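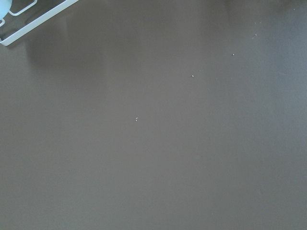

Ansel Iwasaki asked after the last report whether the Mirani name would be on the court walls in time for the regional rounds. It was. All four show courts at the Ovstead centre have the new signage, and the colour match was approved before the first round.

Period to January 21, 2020
Sponsor: Mirani
Event: Dusham Squash Championship

Entries closed with 18 clubs registered. The regional rounds sold 1,089 tickets. The junior program, run under the Iko name, has 22 players, and their racquets and eyewear have been paid for out of the equipment line.
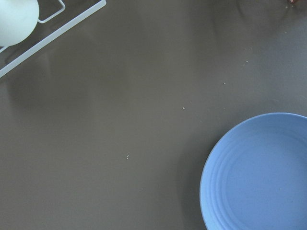 One reader of the club newsletter wrote that the junior draw should be played before the seniors, so families can get home at a decent hour. We have moved the junior matches to the morning for the finals. The officials' roster has been changed to suit.

Travel grants for the outlying clubs are being paid on receipt of the claim form. Two clubs have yet to send theirs. 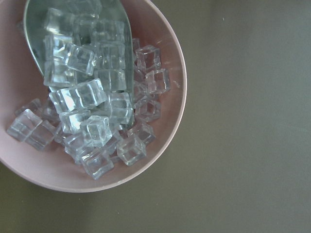 Will the sponsor's logo appear on the live stream? It will be shown between games and on the results page, at the size set out in the agreement.

The stream test at Ovstead had a sound fault on one court, and the cable has been replaced.
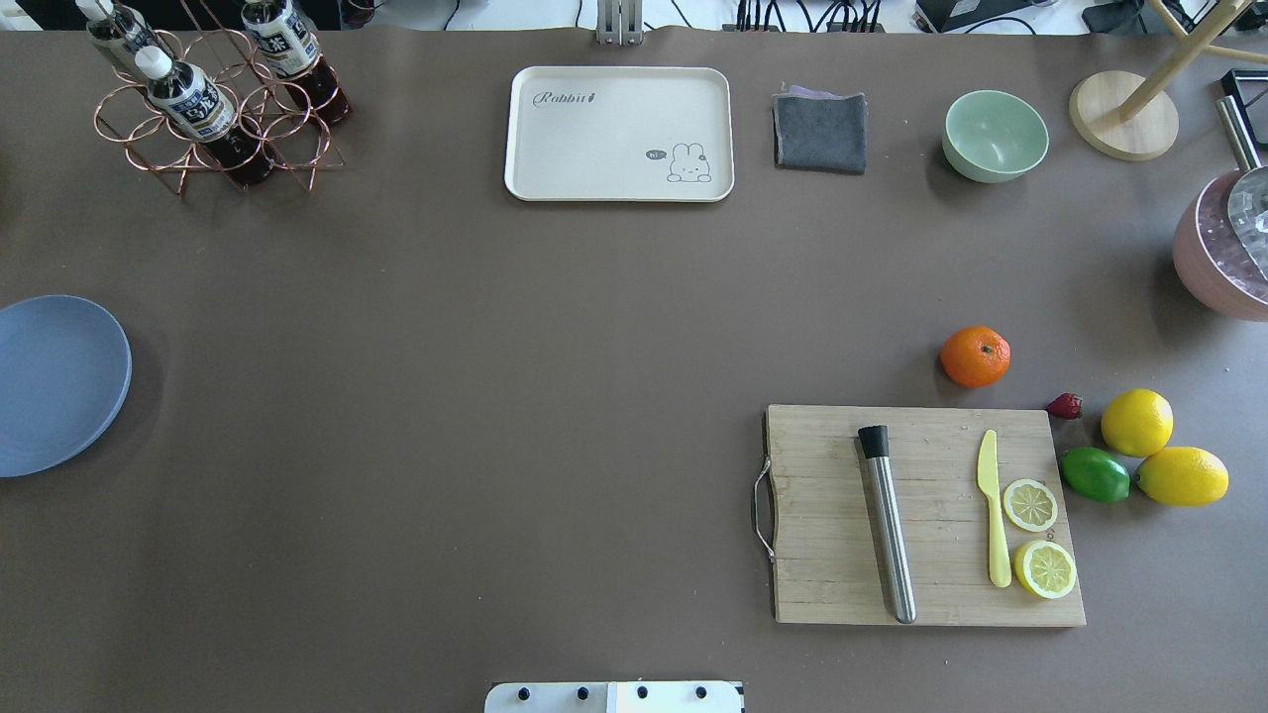

Hospitality for the finals in May is the main item still open. We have asked the centre for the upstairs room and are waiting on a price. We would like the serving table set out along the lines of the one shown, with fruit and containers around the edges and the middle left clear, so guests' programs and name tags can go there. Catering will be charged to the hospitality line once the quote is in.

No change to the budget is requested.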